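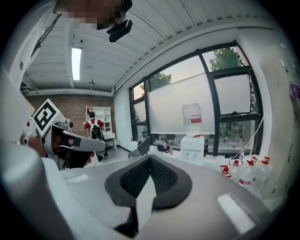 Brick wall, ribbed white ceiling, one very bright tube light. I'm in love.

2 Jul 2023

OK, thread on the Mireo building in Sullstead, because I finally got inside and I've been boring my whole family with it ever since.

First, the brick! It's that reddish-brown that goes almost purple on a gray day and then glows when a strong light hits it. Old red brick gets painted white so often around here that I'd stopped hoping. I could have stood facing it for an hour (the red shirt and the black-and-white backpack over there have the right idea).

Now look up. White corrugated panels, ribs and all, left in full view. I know people who would hang a flat tile ceiling under that in a weekend. Please don't! The ribs catch the light and you get all these soft stripes of shadow.

And the white beam running across, just over the top of the brick. Such a small thing, but it gives the wall a clean edge, like a mat around a print. I went home and stared at my own dining room wondering if I could fake it with a length of pine and some leftover trim paint.

Fluorescent lights get a lot of hate and I understand why, I worked under them for years. But a long one tucked up between white beams, with all that white to bounce off? It's lovely. I'd take it over a dozen tiny spotlights any day.

There's also a little hanging fixture way back by the far wall. I meant to go and look at it properly and then got talking about mortar and forgot. Next time.

Someone asked me about color so I got out my paint cards when I got home. Closest I have to the brick is Sadine 273, maybe a touch too pink. Sadine 122 is way too orange, don't bother. If anyone has a better match for old brick, tell me, I'm making a cushion cover and I want it right.

Adding this since a few of you wanted to know: yes, I'm going back in October, and I'm bringing a real notebook this time instead of writing on the back of a gas receipt.

Also if your town has a room with brick this good, post it under here. I want to see them all!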